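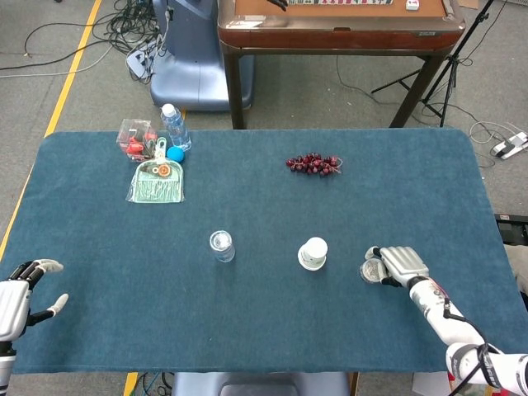
Figure 5. Paper cup and small clear containers on a felt-covered table.

March – Yasmine Tahiri

3.2 Materials

Felt from Adwood was compared with bare board as a cover for shared tables. Sound level was logged for 30 minutes per session over 27 sessions in the Tuncer reading room. Cups were set down by hand from 5 cm – the same height for both surfaces.

Filed under: Acoustics, Interiors

Related
Carpet wear at Skesteleo
Door noise in small libraries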